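Print this page | E-mail this page

Evening Classes at Dindwood: Your Questions Answered
We love getting questions, so keep them coming! The ones we hear most are below. 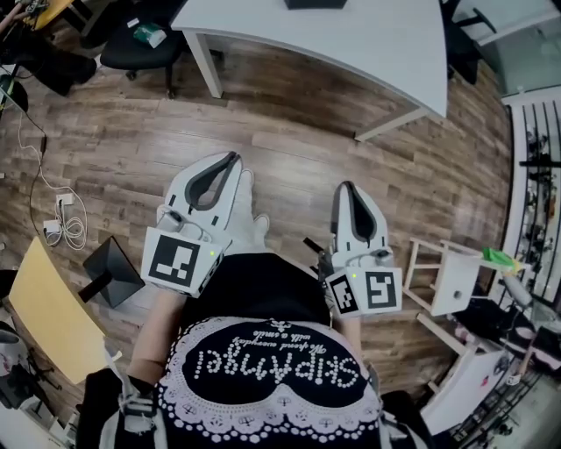

Do I need any qualifications to join?
None at all. Most of our evening courses start from scratch, and the tutors are used to people who haven't sat in a classroom since they were teenagers. If a course does expect some background, the course page says so at the top.

How long is a course?
A standard course is 20 weeks, one evening a week, with a break over the holidays. The short courses that begin in March are lighter and a great way to try a subject you're curious about.

What does it cost?
A standard course is $489, and that covers handouts and your library card. Bookkeeping has a separate textbook, which you can buy used from our front desk.

Can I try a class first?
Yes, please do! Sit in on any first session for free. Just e-mail us the day before so the tutor can save you a chair.

Where are classes held?
Mostly in the Royer Building — go in by the side door after 6 p.m., as the front one is locked. Drawing and pottery meet at the Daliter Annex across the parking lot (the light up there is wonderful).

I missed a week. Now what?
Log in to Stedis, our student site, and you'll find the notes and any homework. Your login comes with your enrollment letter. Tutors are happy to catch you up before class too, if you can get there a little early.

Is there a bus?
The 66 stops right outside and runs until late. Parking is free after 5 p.m.

Will I get a certificate?
Yes, if you attend three quarters of the sessions. Ask at the desk if you need it mailed to an employer.

This site uses cookies. By continuing to browse, you accept our cookie policy. OK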